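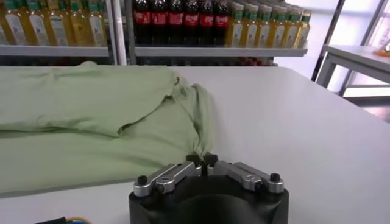 Troubleshooting > Grippers & End Effectors

Topic: Gripper won't let go of cloth after a stop

hueda_h
Okay, I need more eyes on this. We're running shirt folding on a two-finger parallel gripper, white table, one cotton shirt at a time. Grasping has been great. Releasing is where it all fell apart this week! The fingers close on a bunched-up bit of the shirt, I hit the stop button, and when I clear it the gripper reports "open" while the fingers are still clamped. Then the arm goes home and takes the shirt with it. Yesterday it dragged one clean off the table before I got to the button again. Firmware is the Sturkwood build from 2019-07-15. Has anyone else seen this?

pirmin_k
Is the position reading stuck, or is it only the status flag? Those are two different faults. Also, how many cycles are on those fingers? Ours got sticky in the pivot pins at 2,000 and I'd have sworn it was software.

hueda_h
Only 400 cycles on this set, so I'd be surprised. Position reads fully open, flag says open, fingers say otherwise. I went back through the wrist camera and grabbed another one from the same setup.
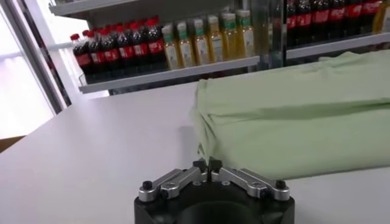 Fingertips at the front edge of the cloth, drinks shelves behind the table.

nteixeira
I'm going to disagree with Pirmin — this smells like the encoder zero. On the Horgan controllers, if you stop while there's load on the fingers, it can re-zero at whatever position it's in when you clear the stop. So closed becomes "open" as far as it knows. We lost a full day to it in September. Try this: stop it with nothing between the fingers, clear, then read the position. Do it again with cloth in there. If the number jumps only the second time, you have your answer.

pirmin_k
Maybe, but a folded cotton shirt is hardly a load. I'd still take the linkage off and work it by hand. Power off first, please.

nteixeira
Bunched cotton is thicker than you think. You get a good wad in there and the motor is pushing the whole time.

G_Onishi
Can we talk about the safety side for a second? The part that bothers me is the arm moving home on its own after a stop. Clearing a stop should never start motion. Forget the shirt, somebody's sleeve could be in those fingers. I'd lock out auto-home before testing anything else.

hueda_h
Fair, and a little embarrassing. Auto-home was on from the Brirkholm template and I never looked. It's off now.

Ran Nivaldo's test 7 times each way. Empty fingers: position is right every time. Cloth in the fingers: wrong on 5 of them. So it's looking a lot like the zero thing, although I can't explain the two good ones.

pirmin_k
Two good ones is exactly why I'd still check the pins :)

nteixeira
Ha, fine, check the pins. But set the zero to "power-up only" in the config first and run it again.

hueda_h
Doing both. Linkage comes off tomorrow morning, config is changed already. I'll post the position logs once I've got a decent run on it.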